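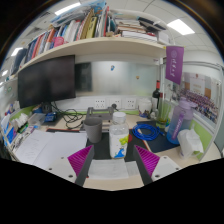 3.2 Drink containers on shared desks

Containers for drinks made up the most varied group of objects recorded in the Goltia offices. Of the 3343 items entered in the desk inventory, 761 belonged to this group. It covered water bottles, cups, jugs and glasses, along with the smaller things kept beside them, such as straws. Each item was coded by its position on the desk and by its distance from papers and cables.

Large jugs were coded apart from bottles that can be lifted with one hand. Following Albers, a cup and a bottle standing side by side were entered as a pair.

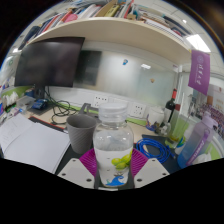 Vol. 2, p. 1000

Figure 2. Water bottle with a white screw cap and a gray ribbed cup at its left. An open notebook lies farther to the left. Goltia offices, November.

Pairs of this kind were common at desks where written work was done by hand. Anneliese Albers, who coded the Sepúlveda offices, applied the same rule there and reported few disputed entries. 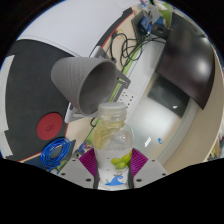

A cup was entered whether it stood upright or lay on its side, and its orientation was noted in a separate column. Labels were coded by their main printed motif only. Contents were left out of the analysis, as the level in a bottle changes over the working day.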